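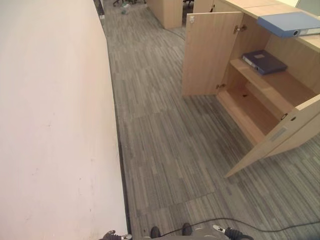 Pornthip Panyasiri wrote: The subtitles for Somboon are still wrong after your first correction. The opening is fine now, I checked it two times, but when the mother reads the letter in the kitchen the English text is already far ahead. The audience will know what is in the letter before she opens it. Please look again, we want to show this film in January.

Reply from Wichai Phetsri:

Thank you for checking, and I am sorry for the second round. You are right. I repaired only one problem and there were two.

The first problem was the distributor logo. It was added to the beginning of the film after the subtitles were made, so every line came too early by the length of the logo. I moved all lines by 3000 milliseconds in Trovedis and the opening scene became correct. I watched only the opening and closed the ticket. This was my mistake.

The second problem is different because it grows. Can you please tell me how big the difference is in the kitchen scene, and also if it is the same in the Stindico player and on the projector at Clitbridge?

Pornthip Panyasiri wrote: I used the clock on the player. At 50 minutes the text is early by 2 minutes. At the wedding, which comes sooner in the film, it is less. The player and the projector are the same. The Thai sound and the picture are together, only the English is wrong.

Reply from Wichai Phetsri:

This explains it very well. The old subtitle file was timed for the television copy, which runs at 25 frames per second. Your cinema copy runs at 24, so the film is slower and the text runs away from it a little more in every scene.

What I did today:

Opened the original file again, not the one I corrected before.
Changed the frame rate in Trovedis from 25 to 24, with the option "stretch times" on. If this option is off, the program changes only the label and all the times stay the same. I tried it first with the option off, and I lost half of the morning.
After this, moved all lines by 3000 milliseconds for the logo. The order is important — if you move first, the logo time is stretched also.
Exported with UTF-8, so that the names with accents in the French song do not break.

I then watched the opening, the wedding, the kitchen and the last conversation on the boat. The text comes with the voice in all of them. In the boat scene one line stays on the screen after the son has stopped speaking, but it was like this in the television copy too. I can make it shorter if you wish.

The new file is attached to the ticket. Please delete the old one from the Stindico folder before you upload, as the player takes the first file it finds by name.

Pornthip Panyasiri wrote: Uploaded, and I watched the whole film with it. The letter scene is good. Please do make the boat line shorter, the silence there is better without text.

Reply from Wichai Phetsri:

Done — the line now ends with his voice. I leave the ticket open until you have tried it on the projector.

Status: waiting for customer

We use cookies to remember your login and your language. By continuing to use this help desk you accept our cookie policy. Accept | Manage settings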